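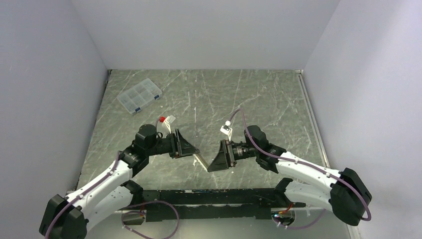 Somebody wrote under last month's post, is this a job or do you just want people to cook for free at your thing? Fair. Both are on this page and last time we mashed them together, sorry. Paid jobs first, then the open call for cooks and trucks, then the lunch table people. Read the bit that's for you and skip the rest.

WHAT IT IS

Drokitgate. Street food and shared lunch in the old Wunderlich yard, behind the former bottling works, second gate not the first. Runs through June, lunch service and one late service a week. Third year. Organized by Paron, which is a small nonprofit kitchen, with Suvham doing the produce and the cold storage again.

The works closed a long time ago and now there are offices and workshops in most of the buildings, and up to 201 people looking for lunch when it's not raining. Nearest place to eat otherwise is the gas station. So we feed them, and we feed the neighborhood, and for a month the yard is the yard again.

PAID POSITIONS

1. Service lead (one person)

You run the floor during lunch. Trucks in, trucks parked, power hooked up, lines moving, tables wiped, trucks out. You talk to the cooks, you talk to the building people, you talk to the guy who is angry about the parking. You carry the radio.

Hours: 38 a week for the whole of June, plus a handful of paid prep days in May
Start of day: 8:30 am
End of day: 4 pm most days, later on the late service

Need:
- you've run a service somewhere. Restaurant, canteen, festival, church supper, school cafeteria, all fine
- food handler card, current
- ok outdoors all day, ok on cobbles (they are bad cobbles)
- can say no to people without it turning into a scene

Nice to have: second language, any. Driver's license. Knowing what a tripped breaker looks like.

2. Prep cooks (four people)

In the Paron kitchen, mornings. Onions, beans, stock, dough, dressings, more onions. We do the base prep for the lunch table and for any truck that signs up for it. Recipes are written down and they are on the wall, please use the ones on the wall.

Hours: 23 a week, mornings, 6:30 am start
Can go up if you want more and somebody else wants less

Need:
- knife skills, normal speed, we're not timing you
- food handler card, or willing to get it before June, we pay for the course
- on time. 6:30 is when the dough goes in

No diploma needed for this one. Two of last years cooks had only ever cooked at home and both are coming back.

3. Dish and yard (two people)

All the real plates, all the real cups, we don't do disposable. Machine wash, not by hand, but the machine is loud and the room is hot. Also sweeping, bins, compost to the Suvham van at 3:30 pm. Same pay as prep. Same free lunch.

Hours: 23 a week, 11 am start

PAY

Hourly, same rate for prep and dish, a step up for the service lead. The exact rates go out with the reply to your application, before any interview, so you don't waste a morning on us. Paid every two weeks. Tips from the lunch table get split by hours worked, everyone in, including dish. Late service hours are paid at the higher rate, and yes that includes cleanup afterward, we got that wrong the first year and fixed it.

Lunch is free on any day you work. So is coffee.

OPEN CALL - TRUCKS AND STALLS

We have space for a rotating lineup. You don't come every day, you pick your days and we build a calendar out of it. Last year 51 trucks and stalls asked and we couldn't fit all of them, so please give us more than one option for dates.

Looking for:
- food from here, food from elsewhere, no rule about that
- at least one thing without meat that's an actual meal and not a side
- at least one plate that somebody on a regular wage can buy for lunch without thinking about it
- portions out the window fast, people have short breaks

Not looking for another burger truck. We have burgers. We love the burgers, but we have them.

Priority for people whose family worked at Wunderlich and who want to cook something from that time. The canteen dumplings came up about a hundred times last year and we still don't have anyone doing them. If your grandmother had the recipe please write to us, you don't need a truck, we'll lend you a stall and burners.

Practical stuff for trucks:
- max length is whatever gets through the second gate, send us your measurements and we'll tell you
- power is supplied, bring your own cable, outdoor rated
- water point by the east wall, hose is ours, fitting is standard
- gas certificate has to be in date, no certificate no gas, not negotiable
- arrive by 9:45 am, no vehicles move in the yard betwen 11 and 2:30
- take your fryer oil home with you

Cost: no pitch fee. We take a share of sales at the end of each day, same share for everybody. Stalls using our burners pay the same share plus the gas they used. If it rains and you sell next to nothing you owe next to nothing.

OPEN CALL - LUNCH TABLE

The long table. One pot, one bread, one salad, everybody sits down together. Pay what you can in the box at the end.

Each lunch table has a host cook who picks the pot. Doesn't have to be a professional. Past hosts have been a bus driver, a couple of retired bottling line people, a whole class from the evening school. You pick the dish, our prep cooks help you scale it up, Suvham gets the vegetables, you stand at the end of the table and serve it out. Ingredients are on us. There's a small fee for your time, goes out the same week.

What we need from you: the recipe, written so a stranger could follow it, for however many you normally cook for. We'll do the multiplying. Also a line or two on where the dish comes from. Short is good, it goes on a card.

Tell us early if it needs anything odd - a smoker, a huge flat pan, something that has to soak for two days. Usually we can find it.

Allergens: everything gets labeled. If you've got a secret ingredient it isn't secret from us.

HOW TO APPLY

Jobs: one page about you, or just an email, whichever is quicker. Say which position. Say which weeks you can't do. A phone number for somebody you've worked for or with. No cover letter please, we don't have time to read them and you don't have time to write them.

Trucks and stalls: menu with prices, measurements with the hatch open, copy of the gas certificate if you use gas, your dates in order of preference.

Lunch table: the dish, the recipe, one way to reach you.

Everything goes through the form on the Drokitgate page, or on paper in the box at the Paron kitchen door. Kitchen door is the green one. The box gets emptied at noon.

Deadline is end of April for jobs, middle of May for everything else. Job replies go out first week of May. If you applied last year you do need to apply again, we don't keep the forms. But say you were here, it helps.

Interviews are in the kitchen, short, and for prep you'll cut some vegetables. For service lead there's a walk around the yard. Bring shoes.

OTHER THINGS PEOPLE ASKED

Under 18? Prep and dish from 16 with a signed form from a parent, no late service.

Accessible? The table area is flat and there's a ramp to the kitchen. The yard itself is rough. Talk to us and we'll work out which position makes sense, we've done it before.

Can I do just two weeks? For prep yes, if we can find someone for the other two. For service lead no.

Parking? No. Bike racks by the first gate. Bus stops at the corner.

Is there work after June? Sometimes. Paron keeps on one or two people for the fall catering, can't promise it.

Does the truck calendar get published? Yes, last week of May, on the page and on the gate.

Paron kitchen, Wunderlich yard, second gate
Someone's in from 6:30 am to 3 pm, knock loud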